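Enville Bench Planning Set – README

Status: released for internal costing only
Date: 28/09/2026
Maintained by: Enville equipment planning

What this is

A folder of simulated tabletop manipulation runs, plus the spreadsheet we used to decide whether to buy arms this fiscal year. The runs were put together so that whoever signs for the hardware could look at something other than a vendor slide deck. If you came here for a training set, read the limits section first. You may change your mind.

What it contains

- 705 simulated episodes, single arm, single table
- 200 of those re-run with a different room and lighting
- one costing sheet (costs.csv), all amounts in Canadian dollars before tax
- one notes file on quotes received, with expiry dates

There are no real robot runs in this release. We asked for a loaner unit from Zodcombe in May and were offered a paid evaluation instead. The fee was more than we wanted to spend on finding out whether we wanted to spend money.

Why simulate before buying

The usual argument is that simulation is cheap. It is cheaper than an arm, I'll grant that. It still took the better part of two months of staff time, and staff time never shows up on the equipment line, so the total looks better than it should. The costing sheet has a row for it. Please don't delete that row again.

The second argument is that you find out what you need before you order it. That was partly true for us. We learned that the reach we had pencilled in was generous and that we could live with a smaller arm. We learned very little about grippers, and the gripper is where the quotes differ most.

Scenes

Every episode uses one black arm on a white tabletop with a plain gray cube. The rooms around the table come from the Unwood background pack, which was already licensed and so cost us nothing extra. The pack is heavy on furnished interiors and short on anything that looks like our shop floor.
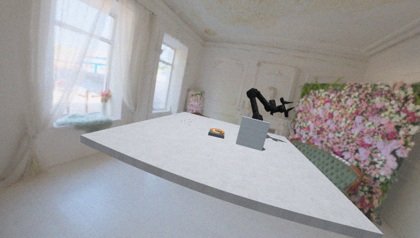
Fig. 1. Simulated arm and cube on the white tabletop, gripper open, one of the Unwood interiors behind.

The backgrounds vary a great deal and the task hardly varies at all. Keep that in mind if someone quotes the episode count at you as evidence of coverage. A policy that copes with a change of wallpaper has not been shown to cope with a dented carton, a greasy part or a bench that somebody leaned on.

You will also notice that the slab has no visible legs. The simulator does not care. The budget should: a rigid bench, levelled and bolted down, is a separate line in costs.csv and was missing from the first draft altogether.

Costing notes

Three items are routinely left out of arm quotes and we have added them back.

Guarding. Aguiar's quote calls their arm collaborative and lists no guarding. Our reading is that the risk assessment has to cover the whole cell, tooling and load included, so we have kept a guarding allowance until somebody qualified tells us in writing to drop it.

Spares. One gripper is not a plan. Fingers wear and get bent, and the lead time we were given was 10 weeks.

Software renewals. The first year is bundled, the second is not. Anyone comparing quotes on purchase price alone will pick the wrong one.

The sheet assumes some 964 hours of use a year. That figure came from a planning meeting and has not been tested against anything. Halve it and the payback period moves well past the warranty, which tells you how much weight the payback figure deserves.

Known limits

- Contact and friction settings are defaults. Nobody tuned them to our parts.
- Only one object type is meant to be grasped. Other items on the table are clutter.
- Success labels are generated by the simulator – we spot-checked a handful and did not audit the rest.
- No camera noise or latency, and no cable management of any kind.
- Freight and customs brokerage are guesses.

Intended use

Suitable for rough layout questions, reach checks and arguing about bench size. Also fine for testing that your own tooling can load the files.

Please don't use it to claim a cycle time, to justify a headcount change or to skip a hardware trial. The recommendation attached to this release is to rent one arm for a quarter, put it on a real bench with our own parts, and hold the rest of the capital request until that is done.

Changes in this version

Bench line added to costs.csv. Staff time row restored. Aguiar quote marked as expired; a fresh one has been requested but the sheet still uses the old price.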